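About Jandico

Hello, and come in! I'm Gwenllian Pugh, and I run Jandico, a small laundry and linen-folding business in Jostdale. We started with one ironing board in my back bedroom, and I still do a fair bit of the folding myself because I like it (my sister thinks this is very odd).

What do we do? We collect your clean-but-crumpled bedding, throws, jumpers and towels, get them flat and folded and bring them back in stacks you can put straight in the cupboard. If you'd prefer us to come to you and sort things out on the bed, we do that too, anywhere between here and Sestow. Rui Cordeiro does most of the home visits. He used to work in hotels and can do a fitted sheet in the time it takes me to find the corners, which is maddening.

Last year we folded for 73 households and got through 1403 loads, and 300 of those came in November, when everybody seems to remember the spare room at once. Please do book early for that one!

People often ask if there's a knack to it. A bit, yes. Knitted things are the awkward ones, as they stretch if you haul them about by one edge, so we take a big knitted piece by its corners and lay it out before any folding starts. Beds are handy for quilts and anything bulky. For smaller pieces I'd sooner have a smooth tabletop, where I can push the wrinkles out with my palm. Pink seems to be everyone's favourite colour at the moment, I couldn't tell you why.
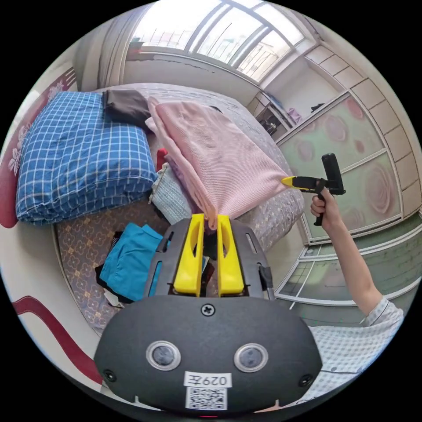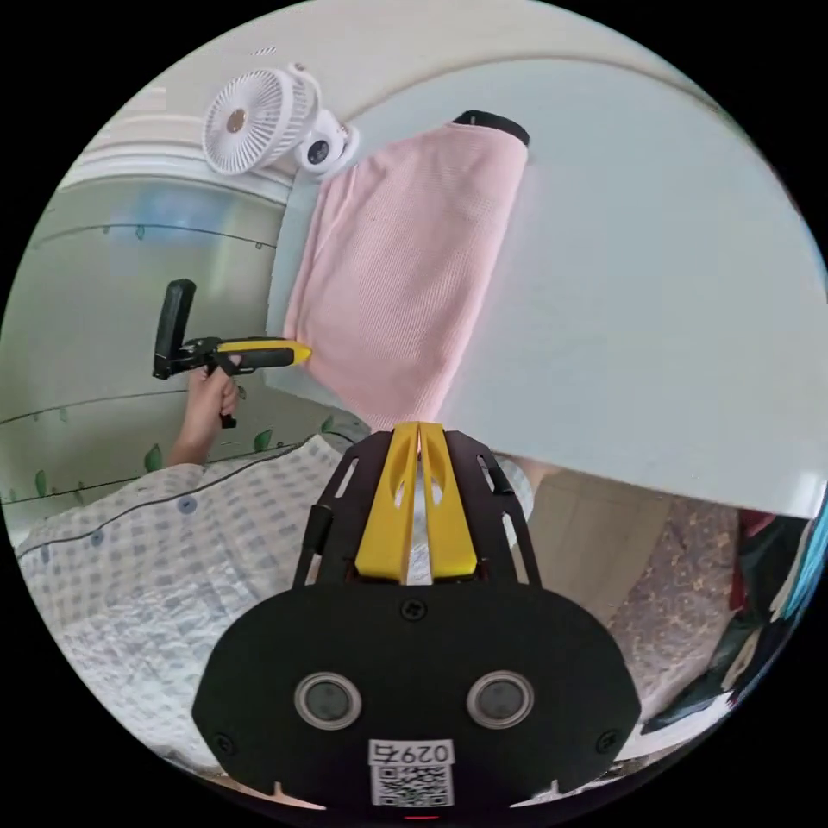

We don't do dry cleaning, and we don't do curtains any more after a very long afternoon with a pair of velvet ones. For those I'd send you to Moradi on the high street, who are lovely and will hang them for you as well.

Prices are on the next page, and there's no minimum order. If you've only got one blanket that's beaten you, bring the blanket. We're open from eight in the morning, the door sticks so give it a good shove, and if I'm out on the van just leave your bag on the counter with your name and phone number pinned to it.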